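## 4. Setting up your club's election in Ploslow

Welcome back! By now your member list should be loaded, so we can get to the part most football clubs ask us about – choosing a new president without a long evening of paper slips.

1. Open **Governance** and choose **New ballot**.
2. Type the name of the post, then add each candidate on a separate line. Take your time with the spelling, accents and all (Áine Foley will thank you).
3. Set the quorum. A club with 559 voting members might well pick 200.
4. Press **Publish** and have a cup of tea while the invitations go out.

> **Note:** Honorary officers can't vote unless you tick **Include honorary roles**. 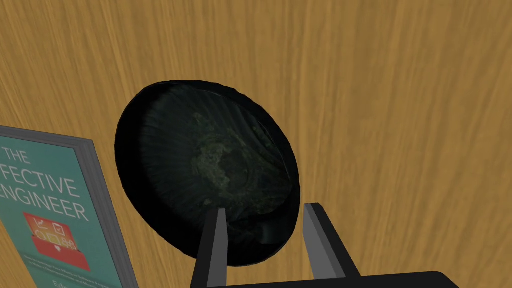
*Fig. 4: Dark round bowl on a wooden surface.*

> **Caution:** Once a ballot is published, the candidate list is locked. To change it you'll need to cancel and start again – sorry, we know that's a nuisance.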